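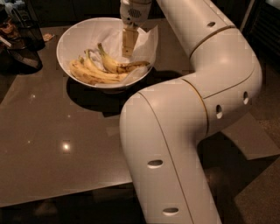
Fig. 1. The fruit bowl with its paper towel lining and three bananas.

Projects > Everyday Materials > Student Reports > The Paper Towel Under the Fruit

The Paper Towel Under the Fruit
Project report, spring section

Where the idea came from

My grandmother puts a paper towel in the bottom of her fruit bowl. So does my mom, and so did I when I moved into Stetia House, without ever once asking what it was for. Then in April we had to pick a household habit and test it, and I was eating a banana at the time (really!), so that was my topic sorted before the class was even over.

I asked people on my floor what they thought the towel did and got very different answers. Some said it soaks up moisture. Some said it stops bruises, like a little mattress. One person said it's only there so you don't have to wash the bowl, and I have to admit I wrote that one down with a star next to it.

So my question was: does lining a bowl with a paper towel change how bananas ripen, bruise or dry out while they sit on the table?

What I used

A white bowl, round and wide and pretty shallow. Paper towels from the supply closet. Bananas from the Zou market on the corner, always bought on a Sunday evening and always already yellow. A kitchen scale made by Emar, borrowed from my roommate, that tops out at 1000 grams. That limit mattered more than I expected, as you'll see.

The table was the shiny brown one in the Nellus room. I picked it because people leave it alone, and then spent a lot of time wishing I'd picked something dull. You get the ceiling lights coming back at you off the surface, and when I was trying to compare the color of the peels from one evening to the next it drove me nuts. The lighting in there is also on the yellow side, which makes every banana look a bit riper than it does in the hallway. I ended up carrying them to the window for my color notes, and I should have done that from the start.

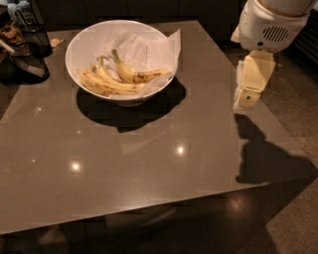
Fig. 2. Same bowl on the table, with the paper standing up past the rim and the brown spots showing on the top banana.

How I set it up

I did trial 1 with the bare bowl and trial 2 with the towel. Same bowl both times, same spot on the table, three bananas each time. I know, I know, I should have run them side by side. I only had one bowl, and the other ones in the kitchen were all different shapes, and I figured a different shape would be a worse problem than a different week. My lab partner from last term would probably fight me on this.

For the towel I tried folding it flat first, all neat, but it slid out from under the fruit whenever I lifted a banana. Crumpling it worked way better. You scrunch it, open it back up halfway, push it down in the bowl and let the extra ride up the side. It looks messy but it stays put, and the bananas settle into the folds instead of rolling against each other.

Every evening before dinner I did the same routine:

- weigh the bowl with everything in it
- write down the color of each peel and where the spots were
- press lightly near the middle of each banana and note soft or firm
- put it all back the way it was

The weighing is where the scale limit came in. My first bunch had four bananas and the whole thing went over 1000 grams, so the scale just blinked at me. I took one off (and ate it) and started over. With three bananas and the towel, the full bowl came to 846 grams on the first evening of trial 2.

What happened

Weight first. In trial 2 the bowl lost roughly 51 grams from the first weighing to the last. In trial 1 the loss was so close to that that I don't feel good calling it a difference. The scale jumps by a gram or so if you breathe near it, and the towel can take on water from the air too, which I didn't think about until I was writing this up. I should have weighed the towel by itself at the end. I threw it out. Sorry.

Ripening, no difference I could see. The spots came in at about the same pace both times, and the banana on top was the one that spotted most in both trials, towel or no towel. I had expected the bottom one to go first with the others leaning on it, so that was a surprise, and I don't have a good explanation for it.

Bruising is where the towel did better, or at least I think so. In the bare bowl I got a flat soft patch on the underside of two of the bananas, right where they touched the ceramic. With the towel I could feel only one patch, smaller, and it was on the part that had slipped off the paper onto the bowl. I liked that result a lot! But it's one bowl and one bunch per trial, so please don't quote me.

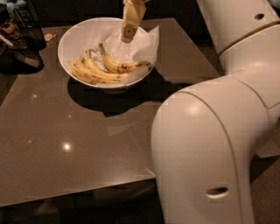
Fig. 3. Bananas fanned toward the left of the bowl, darker at the tips, with the paper bunched up on the right.

The paper slid, by the way. Lift a banana and put it back a few times and the towel creeps over to one side, so part of the fruit ends up sitting right on the bowl. I pushed it back in place on some evenings and forgot on others, and that's a real hole in my method. If somebody repeats this I'd say use a second towel crossed over the first, or a cloth napkin.

What I would change

Two matching bowls, run in the same week. A scale with more room. A towel weighed before and after. A table that isn't a mirror. I'd also like to try it with peaches or pears, where a bruise shows up faster and you don't have to go poking at a peel to find it.

The leftover bananas from both trials went into bread. I still line my bowl, same as before, and the floor kitchen has started doing it too.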